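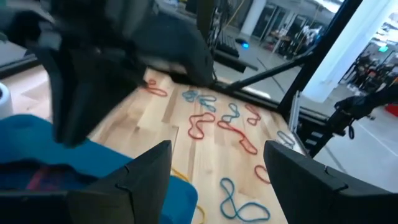
The rubber band (elastic band if you grew up in my house, lacker band if you grew up in my nan's) is a closed loop of rubber used for holding things together, and I've been keeping this entry on it for the household wiki longer than I'd care to admit. Most people picture the plain tan sort that arrives around the mail, but coloured ones are just as easy to find now, and a mixed lot of red and teal-blue tipped out over a pale butcher-block top is a pretty cheerful thing to look at. It also shows you how a band behaves when it isn't holding anything. Hardly any of them lie in a neat circle! You get long skinny loops, squiggles, a figure eight or two, and the odd pair that have got themselves tangled.

Names

Rubber band is the usual term in Australia, with elastic band a close second. Lacker band (also spelt lacky or lackey, and I've had letters about all of them) is the one I hear from older relatives, and people get quite fierce about whether it's a Victorian word or a Queensland one. I'm staying out of it. Office catalogues sometimes say "binder", which I've never heard a person say out loud.

How they're made

The short version is that rubber is mixed with sulphur and whatever colour is wanted, pushed out as a long hollow tube, cured with heat, and then sliced across like a very thin calamari. The width of the slice is the width of the band. Tube diameter sets how big the loop is, and wall thickness sets how much of a fight it puts up. Natural rubber stretches the best and snaps back the best. Synthetic ones are the go for anyone with a latex allergy, although in my experience they feel a bit sulky – they do the job, but there's no joy in them.

The stretchy loop was patented in England in 1845, which makes it older than the paper clip as we know it, and I bring this up at parties.

Sizes

Bands are sold by number, and the numbers are less helpful than you'd hope because a bigger number doesn't always mean a longer band. Makers measure them lying flat, pulled just straight without stretching, so the length is half the distance around. If you're trying to match one you already own, do the same against a ruler. My own supply comes from Zustham, a stationery shop in Brasville that still sells them loose by weight, and the last bag I bought had 136 in it. (I counted for this entry. It was raining.)

Uses around the house

Bundling is the main one: pens, asparagus, cords, seed packets, the takeaway menus you swear you'll sort. Past that, a wide band around a jar lid gives you enough grip to get the thing open, and a couple of bands over the ends of a coathanger will stop slippery tops sliding off. Shewit Araya, who wrote the original kitchen pages on this wiki, puts one around each end of her chopping board to keep it still, and I've copied her ever since. Two bands also hold a cut apple back together in a lunchbox so it doesn't go brown, or at least goes brown more slowly.

Colour is handy if you use it properly. I went through a stage of red for bills to be paid and blue for bills done with, and it worked beautifully until I ran out of blue. In the freezer I still do it with bread bags.

Storage and perishing

Rubber hates sunlight, heat and ozone, and an old band will either go sticky or go crisp depending on its mood. The ones on my windowsill lasted from October to the end of summer and then welded themselves to a notebook. Keep them in a tin or a closed drawer, away from photographs and silverware (the sulphur tarnishes silver something shocking). Some people dust them with talc, and I've found that does stop them sticking.

The rubber band ball is the other well-known storage method. Start with a scrunched band, wrap the small ones first and work up. It's very satisfying, but the inner bands stay stretched the whole time and they're usually no good once you get down to them.

Safety

Keep them away from toddlers and pets, and never leave one around a finger or a wrist if it's tight. Cats in particular will swallow them – our two, Mitska and Worku, are both banned from the stationery drawer.

See also: String; Bulldog clips; Bread tags; The second drawer down

Page last edited Mon 5 January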